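Gender & Family, wk 9 - notes for Thursday
(Ross section + Liapis section, same handout)

Reading for today: Simões chapter 4, "Names at the Kitchen Table." If you only got thru half, read the Eide interviews first, then go back.

## Where we left off

Last week = schools. Registers, locker rooms, who gets told and when. This week = home. Main claim from Simões: families don't "accept" in one moment, they do it in bits, mostly thru routine. Who sets the table, who gets called for dinner and by what name, whose chores are whose.

Compare w/ Lindqvist, who thinks there IS a moment (he calls it the turn). He's working from letters, she's working from visits. Keep the method difference in mind, it explains a lot of the fight between them.

## Key terms

- **social transition** - name, pronouns, clothes, hair. No medical step implied. People mix this up on the midterm every year
- **disclosure** - telling someone. Simões splits it: first disclosure (usually one parent, or a sibling) and carried disclosure (the parent tells everyone else)
- **courtesy stigma** - Goffman. Stigma that spreads to the people close to you. Parents and siblings get it too
- **family script** - the lines everybody already knows. "My girls." "Man of the house." Scripts break before anyone decides to break them

## The Onuldale study

Arvid Lindqvist and Judite Simões, the one time they worked together. Town of Onuldale, mail survey plus home visits.

- 3000 surveys mailed
- 1563 came back usable
- so just over half. Good for mail, but think about who doesnt answer a survey like this

Findings you need:

1. Siblings used the new name before parents did in most households. Younger siblings fastest.
2. Grandparents got told last but were not the least accepting. Surprised both authors.
3. Parents who had one other parent to talk to reported less courtesy stigma. Group size didn't matter much - one person was enough.

Weak spot: the survey asked one adult per household. So "what siblings did" is what a parent says siblings did. Darlene will push on this in discussion, have an answer.

## Chores and the script

Simões p. 88 on. Housework is where she sees the script most clearly. Dishes, laundry, wiping down, trash, yard. In the Eide family the chore list had been split boys/girls for years without anyone calling it that. When the middle kid came out as a boy, age ten, the mother moved him from dishes to yard. He was upset - he liked dishes, it was when he talked to his dad.
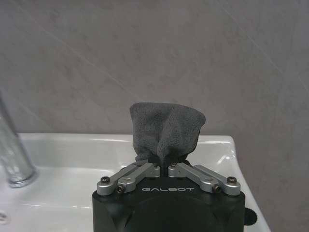

## Two readings of the Eide case

**Reading A (Brekke).** The mother's move is recognition. Clumsy, but she's saying "I see you as my son" in the only language the house has. Holger Brekke argues we should count this as support.

**Reading B (Simões).** The move affirms the kid and keeps the split. Both true at once. What he lost was time with his dad, and the list had no way to show that.

My own view, take it or leave it: B is the better reading but Brekke is right that the kid himself, interviewed at 16, remembered it fondly. Don't skip that page.

## For discussion

- Can a family drop the script altogether or do they just write a new one?
- Who does the carried disclosure work in Eide? Is it shared?
- What would Lindqvist call "the turn" in this case? Find the line.
- Goffman wrote about adults mostly. Does courtesy stigma work the same for a seven year old brother?

## Admin

Response papers, 2 pages, to Fotini Liapis by the start of class. Not email. Late ones lose a grade unless you talked to one of us before hand.

Next wk: faith communities. Simões ch 5 + the short Brekke piece, on reserve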